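How Does a Robot Learn to Tidy Up?

Picking up a cup is easy for you. You have done it so many times that you don't think about where your fingers go. A robot has never picked up anything until someone teaches it.

For a long time, people taught robots by writing out every move. Go left this far. Close the fingers this much. Lift. That works in a factory, where the same part arrives in the same spot all day. It does not work well in a home. Things in a home are moved, turned over and piled on top of each other.

The team on the Larari project uses a different method. It is called learning from demonstration, and it means learning by being shown.

What the people do

A person holds a gripper in each hand. A gripper is a tool with two fingers that open and close. The person uses the grippers to do a small job, such as putting things into a box. A camera on the gripper records what the fingers are doing and what is near them.

Then the person does the job again, with the objects in new places. For one job, called Usar, the team recorded 1,280 tries in 12 homes.

What the computer does

A computer program studies the recordings. It looks for what stays the same from one try to the next. The box may be on a bed or on the floor, but the fingers always come to both sides of an object before they close. After enough tries, the program can make a good guess about what to do with an object it has not met before.

Did it work?

The team tested a robot 189 times. At first the program had learned from only 8 homes, and the robot made many mistakes in new rooms. When the recordings from all 12 homes were used, it made fewer. Adding more kinds of rooms helped more than adding more tries in the same room.

Some things are still hard. Shiny objects confuse the program, and so do flat ones that are difficult to get a finger under.

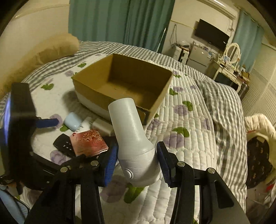

VUNDEMDEN, December

A bed can be a place to work. The gripper's two blue pads are at the sides of a smooth white device, next to an open cardboard box. The box has nothing in it. More small things lie on the flowered quilt, and one of them is a flat red and pink package.

Look at the ridges on the blue pads. Ridges can help fingers hold on to something smooth. The skin on your fingertips has ridges too.

Try it yourself

Put a sock, a spoon and a playing card on your bed, with an empty box beside them. Move each one into the box using only your thumb and one finger. Which was hardest to pick up? Now turn the objects around and do it again.

Words to know

Gripper: a tool that holds things, used as a hand.
Demonstration: showing how something is done.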